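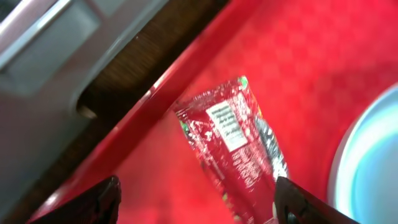 Clearing up tips from the Totden open day

I went along to the Tridmont workshop in April expecting to look at robots and came home wanting to reorganise my kitchen! Their table-clearing demonstration ran for most of the morning, and I stayed for 12 goes at it (the tea was good too). Plenty of it works just as well with ordinary hands.

Rubbish first. Crinkly snack wrappers slide about and get stuck under plates, so pick them off the tray before you touch a single dish. Pinch them in the middle, where there's something to grip.

Use a tray with a raised rim. Carry everything over in one trip and sort it at the sink end.

Stack by size – plate, then bowl, then cup. I've always piled things up in whatever order they came off the table, and I've lost a few cups that way.
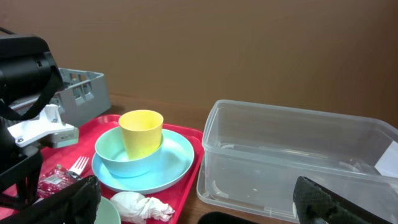 Forks and spoons go in last, on their own, handles all pointing the same way. Paper napkins need a quick shake over the bin in case there's a teaspoon inside. I found one in ours that very evening.

Keep an open tub next to the tray if you have room. We've tried it at home with 6 of us at the table and the clearing takes 10 minutes, pots included.

Totden runs another open day in the autumn. Park behind the Wegener building and go early, as the front row fills up fast.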